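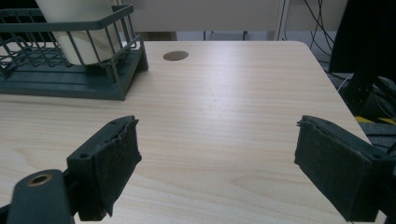
Dish rack on a wood-grain table – how do I keep the drips off?

Darlene McIntyre
My kitchen at Custberg has hardly any worktop, so the dish rack lives on the table. It's a dark green wire one sitting on its own green tray. The table is pale, with a lovely swirly grain, and I'm terrified of leaving a water mark. I wash up at 13 different moments of the day, it feels like! Do I need a mat under the tray as well, or is that overkill?

Orkus
Get a mat. Mine was under a fiver.

Trernis30
I'd empty the tray every evening and leave it upside down by the sink overnight (they get slimy in the corners otherwise). Then give the table a quick wipe where the tray stood and dry it with a tea towel. I do use a mat too – a thin one, folded in half – and I lift it once a day so damp doesn't sit underneath. Is yours real wood or a wood-effect top? If it's oiled wood it'll want a fresh coat now and then, mine gets one every September.

Delaunay248
Same as Trernis, but shake the cups out over the sink first. Makes a huge difference.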